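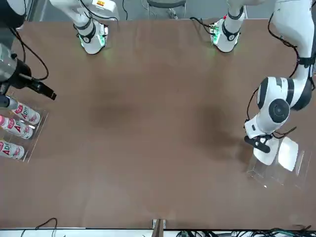
Chapter 11
Two Arms, One Table: A Visit to the Packing Lab

The best way to start thinking about robots is to go and stand near one. Each July the Millora centre in Kastora opens its workshop to the public, and this chapter begins there, at a brown tabletop shared by two white arms. The bottles lie on their sides in a clear rack near one gripper. The other gripper works over a clear tray with flat white pieces in it. Stay at this bench a while if you ever get the chance. It's wonderful to watch!

Visitors usually look at the arms first, and fair enough. Try looking at the table instead. How far apart are the rack and the tray? Which arm can reach which? Could both arms meet in the middle without bumping? People who plan a work cell spend hours on questions like these, often with masking tape and a tape measure, long before they write any code.

Last year's open day drew 400 visitors, and the demonstration crew collected 151 written questions in a box by the door. A favourite came from a Grade 6 student: "Does the left hand know what the right hand is doing?" We'll spend most of Section 11.2 on that one, and the answer is more interesting than a yes or a no.

In this chapter you will:

sketch the reach of two arms that share one workspace
compare gripping a round object with gripping a flat one
write a plan for a task that needs both hands
learn how to behave safely around a working robot

Before you read on

Put a bottle on its side and lay a playing card flat beside it. Pick up each one using only your thumb and one finger. Where did you grab the bottle? What did you have to do to get under the edge of the card? Jot down your notes and keep them handy, as you'll need them for Activity 11A.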